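**Setting up the Dorkel family tent**

1. Choose flat ground, at least 2 metres from the fire pit.
2. Sweep away stones and sticks, then lay the groundsheet with the grey side down.
3. Join the coloured poles first. Do not force them.
4. Peg the four corners, and after this the guy ropes.

**Caution:** Never cook inside the tent. Keep small children away from the ropes after dark.

**Note:** Before packing, brush the floor from the back to the door. A damp tent must be dried at home the same day. 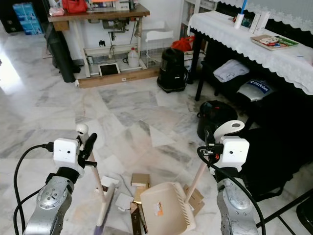
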